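進捗報告(提出先:Clotus 助成担当 Mireille Moussa 様)
作成:Raed Aoun(Tukville 室内作業ソフトウェア班)
2019年10月12日(土)

前回の報告から、数字だけを見れば前進しています。ただ、その数字が何を意味しているかについては、私は前回より疑り深くなっています。良い数字から順に並べる報告書にはしたくないので、疑っている点も同じ分量で書きます。

## 1. 今期の作業範囲

対象は居間の片付け動作のうち、クッションの配置に絞りました。当初計画にあった毛布とタオルは手をつけていません。範囲を狭めたことについては Rasha Nasrallah から「狭すぎて成果に見えない」と反対がありましたが、柔らかい物体の認識が安定しないまま種類を増やしても、失敗の原因が混ざるだけだと判断しました。この判断が正しかったかどうかは、まだわかりません。

ソフトウェアは次の構成です。

- 知覚:クッションと手の領域分割、およびクッションの姿勢推定
- 動作の区切り:人の実演映像を「つかむ」「置く」「押さえる」「整える」に分ける処理
- 計画:区切られた動作から目標姿勢と接触位置を決める部分(Phromma と呼んでいるモジュール)
- 道具:ラベル付けの画面と、再生・比較用のビューア

## 2. 知覚

人の実演から切り出した区間は2134件になりました。そのうちラベルの二重確認が済んでいるのは800件です。残りは一人しか見ていません。前回の報告で「データは揃いつつある」と書きましたが、言い過ぎでした。訂正します。

領域分割は、クッションが単独で置かれている場合にはほぼ問題がありません。崩れるのは重なったときです。色の違うものが重なっていれば境界は出ますが、手が境界の上に載ると、手の縁をクッションの縁と取り違えます。前腕が奥のクッションを横切る配置では、一つのクッションが上下二つの物体として数えられます。Ruba Boutros が時間方向の追跡を足して件数は減りました。ただし、追跡が効くのは隠れる前の姿が写っている場合だけで、区間の最初から隠れているものには効きません。ここを「解決済み」と書くよう勧められましたが、書きません。

姿勢推定のほうは、もっと根本的な疑いがあります。四角いクッションの向きを四隅から求めているのに、押されている最中のクッションは四角ではありません。推定器は縁のしわを無視して、きれいな正方形を当てはめてきます。見た目には納得できる結果が出るので、ビューアで眺めているだけでは間違いに気づきにくいのです。

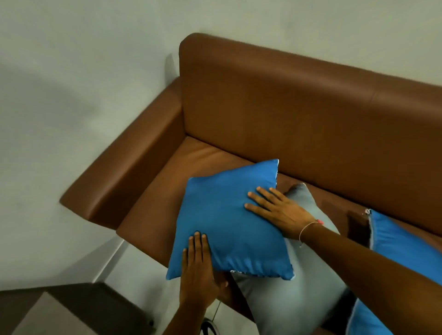
動作の区切りについても同じことが言えます。「押さえる」と「整える」の境目は、ラベルを付ける人によって違います。Mostafa Hegazy と私が同じ22件を別々に見たところ、境目の位置が揃わない区間がかなり出ました。手のひらが平らに載っている間を押さえると呼ぶのか、クッションの位置が変わっている間は整えると呼ぶのか、手順書が曖昧でした。手順書は直しましたが、直す前に付けたラベルがそのまま学習に入っています。全部を付け直す工数は今期の予算にありません。

## 3. 計画モジュール

Phromma は、実演の最後の姿勢を目標とし、そこに至る接触位置を選びます。シミュレーション上では目標に届きます。しかし、そのシミュレーションのクッションは我々が硬さを決めたものです。手を離すと元の形に戻りすぎるので、「押して落ち着かせる」という動作に意味がなくなっています。押しても押さなくても結果が同じ環境で、押す位置の良し悪しを比べていたことになります。気づいたのは先々週で、それ以前の比較表は今回の添付から外しました。

背もたれに寄りかかる配置も弱い部分です。目標姿勢だけを覚えているので、背もたれに支えられているのか、隣のクッションに支えられているのかを区別しません。隣が動けば倒れる計画を平気で出します。Boutros の案は、支えの関係をグラフで持たせるというものです。筋は通っていると思いますが、知覚側が重なりを正しく出せない以上、グラフの辺も間違います。先に入れても誤りの置き場所が変わるだけではないかと、私は見ています。この点は班内でまだ意見が割れています。

## 4. 道具

地味ですが、今期いちばん役に立ったのはビューアの改修です。推定結果と人のラベルを同じ時刻で並べ、差の大きい順に出せるようになりました。上に述べた問題の多くはこれで見つかっています。

一方、Wostport 社製のラベル画面は、途中保存の際に区間の終端が1コマずれる不具合が残っています。先方には報告済みで、回答待ちです。当面は書き出し時にこちらで補正しています。補正を入れたこと自体を忘れそうなので、ここにも記しておきます。

## 5. 評価について

前期の計画書には「成功率」を主指標と書きました。今もその項目はありますが、今期の値は載せません。成功の判定が「目標姿勢との角度差が閾値以内」であり、その目標姿勢が先ほどの推定器から来ているためです。推定器が間違えば、間違った姿勢に合わせたものが成功になります。

代わりに、人が結果を見て判定する小さな評価を用意しています。判定者は3人、互いの答えは見せません。Nasrallah は規模が小さすぎると言っており、その指摘はもっともです。それでも、自分で自分を採点している数字よりは信用できると考えます。

## 6. 11月までの予定とお願い

- 「押さえる」「整える」の境目について、二重確認済みの分だけ新しい手順でラベルを付け直す
- シミュレーションの硬さを、実物を押して測った値に合わせる
- 隠れた状態から始まる区間を別枠に分け、知覚の成績を分けて報告する
- 支えの関係グラフは試作にとどめ、本流には入れない

お願いは一つです。計画書では11月に毛布へ対象を広げることになっていますが、これを次の期に送ることをお認めください。クッションで測り方が定まらないうちに毛布へ進めば、次の報告書にはもっと見栄えのする、もっと当てにならない数字が並ぶことになります。

費用は予算内です。内訳は別紙のとおりで、計算機の利用料が見込みを下回った分は、ラベルの付け直しに充てたいと考えています。流用に書面の承認が要る場合は、様式をお送りください。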